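4. Collecting the unpacking demonstrations

4.1 Why we left the lab

Our first batch of demonstrations was recorded on a gray bench with good overhead lights, and the policy we trained on it was great, as long as you never moved it off that bench. I remember Merja Miettinen carrying the whole setup into the office kitchen one June afternoon, just to see, and the arms closed on thin air a hand's width from the first package. So for the second batch (we call it Brirkodari, after a street Merja used to live on) we went out to people's homes with a pair of hand-held grippers and recorded there.

The task sounds easy when you say it out loud. Somebody has received small things in boxes, cups and sleeves, and the demonstrator takes them out, sorts them and puts the packaging to one side. I picked it because I'm bad at it myself! Packaging slides around, lids end up under your wrist, and whatever you want to hold is usually softer or slicker than the thing it came in. Our earlier Plidport task had only rigid blocks, and I'd gotten pretty tired of blocks.

4.2 Recording protocol

We collected 300 episodes in all. Each demonstrator holds one gripper per hand, and each gripper carries its own camera looking out past the fingers, so every episode gives us two wrist views and no outside view. I argued for a third camera on a tripod for weeks and lost that argument to Amândio Magalhães, who pointed out that we'd have to find a spot for the tripod in every single bedroom. He was right, and I've stopped bringing it up.

We gave very few instructions. Demonstrators were told to keep both grippers in play whenever it felt natural, to stop for a second before the first grasp, and otherwise to work at whatever speed they liked. We didn't tell them which hand should do what. That choice came back to bite us a little (see the part on handedness below), but I'd make it again, mostly for how varied the approach paths came out.

Every demonstrator got 10 practice tries that we threw away. If you've never used one of these grippers, your first few grasps are way too high, then way too low, and then it sort of clicks. We kept going with the same people after that point and didn't rotate new ones in, which made the later episodes smoother but also more alike than I'd like.

Surfaces turned out to matter more than rooms. On a hard table an object mostly stays where you left it. On a mattress it tips toward whatever you press down next to it, and the cup you were going for is now leaning the other way. We split the home episodes into 100 on hard surfaces and 100 on beds, and the remainder is a mix of couches, rugs and kitchen counters that we report together as "other."

4.3 What the wrist view gives you

The question we kept going back to was how much the policy can work out from the wrist cameras alone. My hunch was that the space between the finger pads would do most of the work, and the masking test in Section 5 mostly backs that up. Take a look at Figure 4. The pads are open on either side of the clear cup with the pink sponge in it, and the gap between them already tells you a lot about where the grasp is headed. The other gripper only comes in from the right, by the orange box, so from this one view you'd have a hard time saying what that hand is up to. We feed both views in together for that reason (the Becerra baseline takes them one at a time, and it shows).

Wrinkled sheets gave us some trouble too. In an early version, the depth estimate treated every fold in a plain fitted sheet as a low object, and the policy got weirdly careful and hovered. Merja fixed most of this by training the depth part on extra crops of bare bedding, which she shot in her own apartment over an evening. I still see some hovering on very pale fabric. We haven't found a clean answer, and if you have one, please write to me.

Clear plastic was the other headache. The Gellon encoder does fine when there's something colorful inside the cup and gets noticeably worse when the cup is empty, so the numbers in Table 3 are split by whether the container was filled. I'd ask you to read those two columns separately and not average them, the way I did in our first draft.

Figure 4. Wrist view from a bed episode in the Brirkodari set: finger pads open around a clear cup holding a pink sponge, with the second gripper entering at right beside an open orange box.

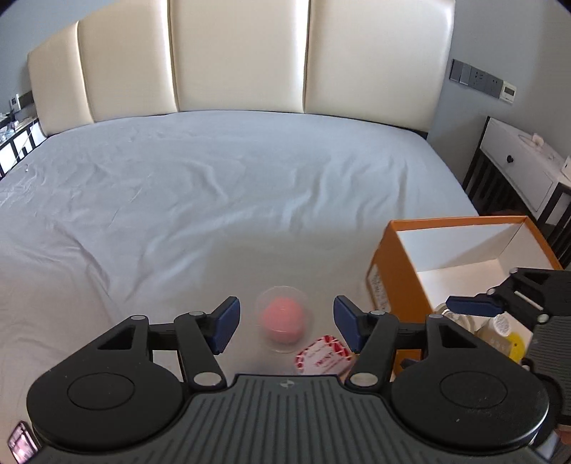 4.4 Handedness

Since we let people pick their own hand for each grasp, most of them leaned hard on the right one. A policy trained on the raw set does the same, even when the object is sitting directly under the left gripper. We tried mirroring the episodes, swapping the two views and flipping each one left to right, and that evened things out on the hard surfaces. On beds it helped less. Amândio thinks the mirrored printed labels confuse the encoder; I suspect the way people brace one hand on the mattress. We have a small follow-up running with the labels blurred, and until it's done we report the mirrored and raw results side by side.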